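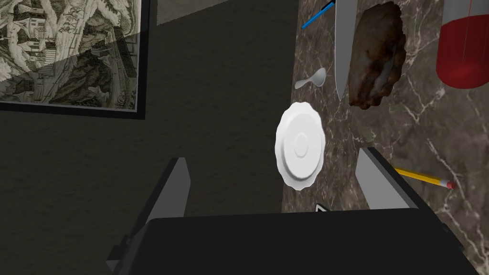
Vol. 3, p. 308

Plestby code

The Plestby code is a set of working rules for household robots that handle objects on kitchen counters. It was drawn up by Heiðrún Brøndum and Danang Simanjuntak and is used mainly in simulated kitchens, where a robot's control software is tried out before it is allowed near a real one. The code has no legal force. Firms adopt it by choice, and it is often named in supply contracts.

Background

Early test kitchens were kept very tidy, with one object on a bare counter. Brøndum argued that results from such kitchens said little about ordinary homes, where cutlery, food and stray pencils share the same surface. The first draft, known as the Grosar draft, therefore asked for mixed counters -- food beside blades, and plates close to or over an edge. Simanjuntak added the sections on arm movement and on keeping records.

Main rules

A plate that overhangs the counter must be dealt with before anything next to it is moved. The gripper should approach from the open side and must not push the plate further out. Knives are treated as hazards even when they are not part of the task. No finger may pass over a blade while carrying food, and the arm must keep a clear path away from the point.
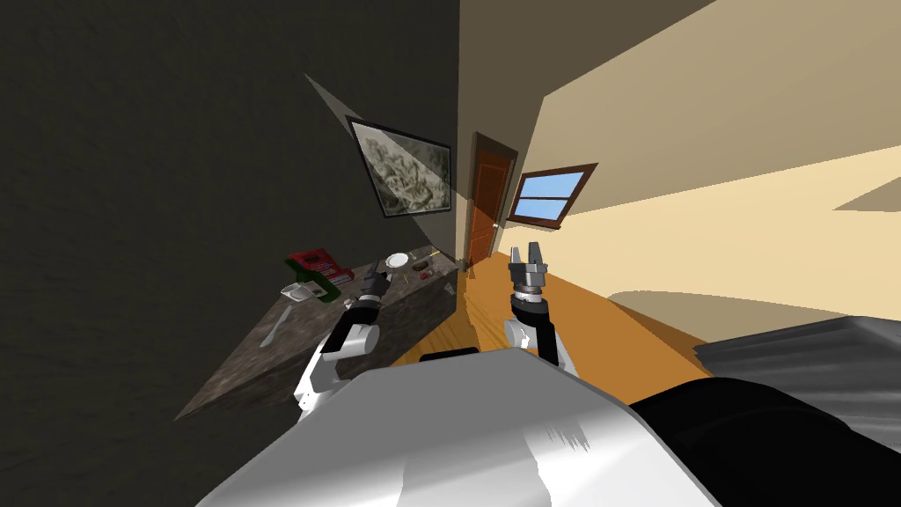
Robots with two arms come under a further section. An arm with no task is to be held clear of the counter, with its gripper empty, and may not cross in front of the working arm. The base must stay still while either arm is reaching over the worktop.

Testing

A full test consists of 1000 runs, with the objects placed afresh for each run. The shorter form, meant for small software changes, has 145. Any contact with a blade counts as a failed run, whether or not the task was finished. Records must be kept of failed runs as well as good ones.

Use and criticism

The Pelupessy edition, now the usual one, came out in September and reworded the rules on overhanging plates. Critics say that the code gives too little space to lighting and to shiny surfaces, and that a simulated plate does not slide quite as a real one does. The Fondik supplement covers some of these points -- mostly friction and weight -- but is not required.

Last revised 23/06/2024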